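Fondar Kitchen Chore Simulator: a review of the household task pack

Reviewed by Obaidul Wijesinghe

The question I get most often from people outside the field is whether a machine can clear a kitchen counter yet. I have spent October with a software package that claims to measure this. Fondar is a simulator with a set of household and workshop chores built in. It runs on one desktop machine with a decent graphics card, and you need no physical arm to use it. I tested the household pack in full and the workshop pack, sold separately under the name Burier, for long enough to form a view.

Installation took most of a morning. The installer checks the graphics driver, then downloads the scene library, then checks the driver again. The second check failed twice on my machine with an error that refers to a page missing from the manual. Reinstalling the driver cleared it. After that the program was stable, apart from one crash while saving a log.

The household pack contains 214 task variants. Most are rearrangements of a much smaller set of chores: pick up a utensil, put a utensil in a container, move a bowl, close a drawer, wipe a patch of counter. Variants change the starting pose, the lighting and the surface texture. The surfaces are better than I expected. Several of the stone ones are busy enough to give a weak vision model real trouble, and a model that has only trained on plain tabletops will show it within the first few runs.

I used two control policies. The first, Pallik, ships with the simulator and serves as the baseline. The second, Mridha, is a larger model that has to be loaded as a plug-in. Both ran with the default two-finger gripper and the default wrist view, which looks down past the fingers at the work.

The chore I ran most was the plain utensil pickup, 100 attempts per policy. It is a dull task and a useful one. A handle is smooth, it tapers, and it offers the fingers very little flat area to hold. A person picks up a spoon without looking at it. A policy has to place two fingertips on either side of a narrow part, close them evenly, and lift without letting the heavy end swing.

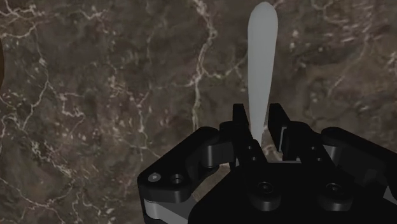

Utensil pickup, wrist view. The gripper is open, with the narrow end of the handle between its fingers.

Mridha completed 93 of its 100 attempts. That sounds close to solved until you read the log. Of the seven failures, four were grasps that closed too near the tip, so the object rotated out during the lift. Two were stalls with the fingers open and correctly placed, where the policy kept making small corrections until the timer ran out. In the last one a finger came down on top of the handle. Pallik made the same errors far more often and I would use it only to confirm that the installation works.

Longer chores are where the numbers drop. Clearing a counter in Fondar means chaining several pickups with no reset between them. The policies do not recover well. If the first object ends up rotated or pushed against another, the following steps start from a pose the model handles badly. Mridha finished the short clearing task less than half the time. A dishwasher-loading task is listed in the menu as a preview, and I never saw either policy finish it.

Contact physics is the weak point of the simulator itself. Hard objects on hard surfaces behave reasonably. Thin objects sometimes slide as if the counter had been oiled, and raising the friction setting makes them stick to the fingertips on release. Cloth is present but I would not trust any result from it. There is no model of grease or water, which matters a good deal if the subject is kitchens.

The workshop pack fares better. Burier's chores are sorting fasteners, loading a fixture and moving parts between trays. The parts are rigid and the positions are known to within a small tolerance. Mridha was steady here, and the failures I did see came from occlusion - the gripper blocks its own view at the moment of closing, and a small part can be lost entirely. Adding a second, fixed view in the settings helped. It also slowed each run noticeably.

Logging is good. Every run is saved with joint positions, finger opening and the view from the wrist, and the replay tool steps through it at any speed. I saved 764 runs over the test period, and searching them by outcome was quick. Exporting was not. The export tool handles one run at a time, and I ended up writing a script to do the rest.

For a lab or a serious hobbyist comparing policies on short grasping tasks, the household pack is worth its license fee. Someone who wants to know whether to wait for a machine before hiring help in the kitchen will get an answer too: single pickups work most of the time, and a full counter does not. Burier is the better buy for shop-floor work, provided the second view is switched on before any scores are recorded.

Tested on version 2 of the simulator with default gripper settings unless noted.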